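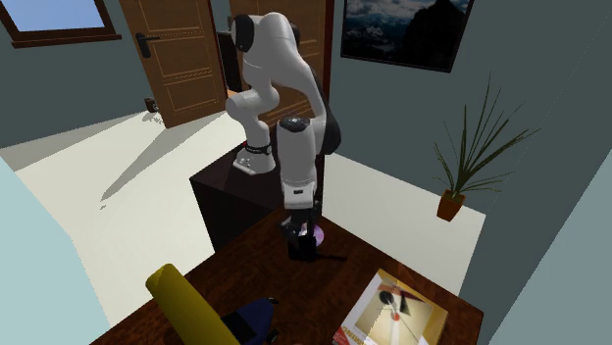 Home | Checklists | Around the House | Rentals | Contact

Move-out walkthrough for the upstairs unit, Sestdale house

I do this one every time a tenant leaves, and I've been adding my comments to it for so long that the comments are now longer than the list. A couple of people asked for a copy after I mentioned it in the Flitodby landlords' newsletter, so I've typed the whole thing up, notes from the June walkthrough included. Use it, chop it up, ignore the parts about my awful gutters.

Start by 9 in the morning if you can. The light comes in from the street side and you'll see every scuff on the living room wall.

ENTRY AND STAIRS

[x] Front door closes and latches without a shove
OK. I planed the bottom edge last fall and it's still behaving.

[x] Deadbolt turns freely from both sides
OK, a bit gritty. Graphite, not oil! I used oil once and had to replace the whole cylinder.

[ ] Handrail tight
FAIL. The second bracket from the top wiggles. The screw is only biting plaster, so I need to move the bracket over to the stud. This gets done before anyone carries a couch up.

[x] Stair treads, no lifting edges
OK. One squeak, same one as always, fourteenth step. I've made my peace with it.

SMOKE AND CO ALARMS

[x] Hall alarm sounds on test
OK. Very OK. My ears rang through lunch.

[ ] Bedroom alarm sounds on test
FAIL. Dead battery, and when I took it down the date on the back said it was past ten years anyway. New unit, not just a new battery.

[x] CO alarm plugged in and green
OK.

KITCHEN

[x] All burners light
OK, though the back left takes a few clicks. Cleaned the little port with a pin and it got better.

[x] Oven reaches temperature
OK. I set it to 350 and hang my own thermometer in there, because the dial on this stove has always been an optimist.

[ ] Under-sink cabinet dry
COMMENT. Dry today, but there's a ring on the shelf that wasn't on my last sheet. I wiped it, laid down a paper towel and ran both taps for 9 minutes. Nothing. I'll look again in a week -- slow drips love to hide when you're watching.

[x] GFCI outlets trip and reset
OK, both.

[x] Fridge gasket holds a dollar bill
OK on three sides, loose at the bottom hinge corner. I warmed it with a hair dryer and pushed it back into shape, so I'm calling that a pass for now.

BATHROOM

[x] Toilet doesn't rock
OK.

[ ] Caulk around tub unbroken
FAIL. There's a gap I could slide a fingernail into, right behind the faucet. Strip it and redo the whole bead, please don't patch over the old stuff (talking to myself here, I know what I'm like at 4 in the afternoon).

[x] Fan pulls a square of toilet paper
OK. Pulled it and held it! I vacuumed the grille in the spring and what a difference.

[x] Hot water at tap under 120 degrees
OK. 118.

BEDROOM AND LIVING ROOM

[x] Windows open, stay open, lock
OK except the small one by the closet, which stays open only if you ask nicely. Ordered a new sash balance from Abou Zeid, the hardware place on Traltitz Road. It came to 40 dollars with the clips, and they cut me two spare keys while I was in there.

[x] Outlets tested
OK, 14 of them. One cover plate cracked, replaced on the spot from the jar of spares.

[ ] Walls
COMMENT. Normal wear, mostly. Nail holes over where the bed goes, a long gray rub mark where a chair sat. I don't charge for that kind of thing and I think it's mean to. One coat should cover it.

[x] Floors
OK. Finish is thin by the window but there's no bare wood yet. Maybe next year.

OUTSIDE

[ ] Gutters clear and sloped right
FAIL, again. The back run holds water at the corner and I've now rehung it twice. I got a quote of 473 dollars to replace that whole side and I'm going to take it, because I'm tired of the ladder.

[x] Porch light works
OK.

[x] Meter readings written down, with a photo of each
Done, gas and electric. Take the photos before you hand over the keys, and check they're in focus before you drive home.

Still open: handrail bracket, bedroom alarm, tub caulk, gutter, and the second look under the sink. The rail and the alarm come first, and the unit stays empty until both are crossed off. Paint can happen whenever the weather lets me leave the windows up.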